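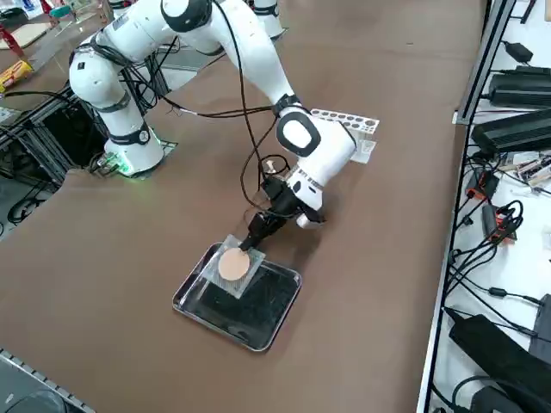

Arm and two-finger gripper at a cookie tray, Koller line trials.

Line Operator, Cookie Packing (robot cell)
Trurkero Bakery, Packing Department
Full time, permanent. Two positions.

Trurkero bakes and packs cookies for grocery chains and cafes. We have 110 employees at one site. Until now, all of our gift assortments have been packed by hand. Starting in August, part of that work moves to robot arms, under a project we call Koller. We are hiring two operators to work in the new cell alongside the people who already pack here.

What changes in the job
Packers have been picking up each cookie and setting it in place for the whole shift. In the cell, the arm does the picking. The operator brings trays, checks them before they go under the arm, takes out broken cookies, and steps in when a pick fails. Soft and filled cookies stay with the hand packers, and operators rotate to that table every two hours.

No one on the current packing crew is losing a position because of Koller. Four of them have asked to train as operators, and you will train with them. Shift times stay the same. The piece bonus ends for cell work and is replaced by a flat hourly supplement - the works agreement spells out the amount and you can read it before you sign.

Your tasks
- Start up the cell and run the morning check
- Load and clear trays
- Clear stops and write down the cause in the shift log
- Swap and clean gripper fingers
- Tell the technician when a setting needs to change

You will not be asked to program anything. Programming and repairs are handled by Valtent, our equipment contractor, with a technician on site during the first season.

What we need from you
Experience in food production or packing, any product. Good eyesight for small defects, with glasses or without. You should be able to lift a full tray cart shelf and stand for most of a shift. Spoken English good enough for safety instructions. Robot experience is welcome but we train everyone from the start, three weeks on full pay.

Hours
Early and late shifts, alternating weekly. No nights. Overtime before the winter holidays, paid or taken as time off.

How to apply
Send a short letter and your work history to Pirmin Lanz, Packing Department, Trurkero Bakery, 200 Ameck Road. Please write reference 3062 on the envelope. Or call the front desk at extension 1555 and ask for an application form. Applicants we invite will spend a paid half day on the floor before either side decides.

Posted May 5, 2020. Open until both positions are filled.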